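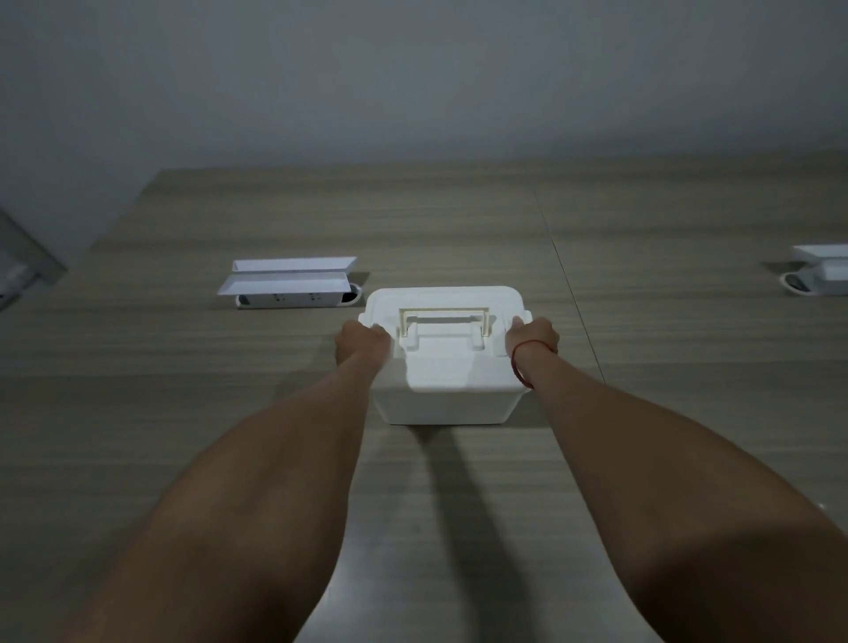

# Häufige Fragen: Haushalt, Werkstatt und Roboter

Stand: 14. Februar 2021

Closwood berät kleine Betriebe und Privatleute, die über Automatisierung nachdenken. Die folgenden Fragen bekommen wir am häufigsten.

**Gibt es schon einen Roboter, der die ganze Hausarbeit übernimmt?**

Nein. Es gibt Geräte für einzelne Aufgaben: Staubsaugen, Wischen, Rasenmähen. Ein Gerät, das erst die Spülmaschine ausräumt und danach Wäsche zusammenlegt, können Sie derzeit nicht kaufen.

**Warum ist ausgerechnet eine Box mit Deckel schwierig?**

Eine Aufbewahrungsbox mit seitlichen Clips verlangt zwei Hände, die gleichzeitig arbeiten. Die Finger müssen den Rand finden, die Clips lösen und den Deckel gerade anheben. Zieht eine Seite zu früh, verkantet er. Menschen spüren das sofort und geben nach. Eine Maschine braucht dafür Kraftsensoren und eine Steuerung, die beide Arme aufeinander abstimmt.

**Kann eine Maschine das im Betrieb nicht längst?**

Doch, unter festen Bedingungen. Wenn immer dieselbe Box an derselben Stelle liegt, lässt sich der Ablauf programmieren. In unserem Projekt Dullevetti lief eine solche Station im November mit 200 Boxen pro Schicht. Bei einer anderen Deckelform musste der Greifer umgebaut werden.

**Was machen weiße Teile auf glänzenden Flächen für Probleme?**

Kameras erkennen Kanten über Helligkeitsunterschiede. Ein heller Tragegriff auf einem weißen Deckel hebt sich nur durch einen leichten Farbton ab, und Schatten auf der Tischplatte werden manchmal für Gegenstände gehalten. Gleichmäßiges Licht hilft – mehr, als viele Kunden erwarten.

**Braucht man immer zwei Arme?**

Für das Greifen und Ablegen reicht meist einer. Beim Öffnen, Falten und Verschließen sind 2 Arme im Vorteil. Mit einer Spannvorrichtung kann auch ein einzelner Arm Deckel abnehmen, dann aber nur bei passenden Boxen.

**Was kostet ein Einstieg?**

Unsere Machbarkeitsprüfung Mendoza kostet 4000 Euro. Darin enthalten sind ein Termin vor Ort, Versuche mit Ihren eigenen Teilen und ein schriftlicher Bericht. Roboter und Greifer kommen gesondert hinzu.

**Bieten Sie auch etwas für Privathaushalte an?**

Nur Beratung. Die Testreihe Clornach befasst sich mit Küche und Abstellraum, ein Produkt ist daraus bisher nicht entstanden. Vorbestellungen nehmen wir nicht an.

**Wann ist es im Haushalt so weit?**

Wir planen intern mit 2035 für Geräte, die mehrere Handgriffe in einer fremden Wohnung zuverlässig beherrschen. Das ist eine Schätzung – einzelne Aufgaben können früher kommen, etwa das Einsortieren von Geschirr.

**Was kann ich jetzt schon vorbereiten?**

Verwenden Sie möglichst wenige Behältertypen und stellen Sie sie an feste Plätze. Halten Sie die Arbeitsfläche frei und sorgen Sie für Steckdosen in Reichweite. Für eine Anfrage genügen Maße, Gewicht und ein Muster des Behälters.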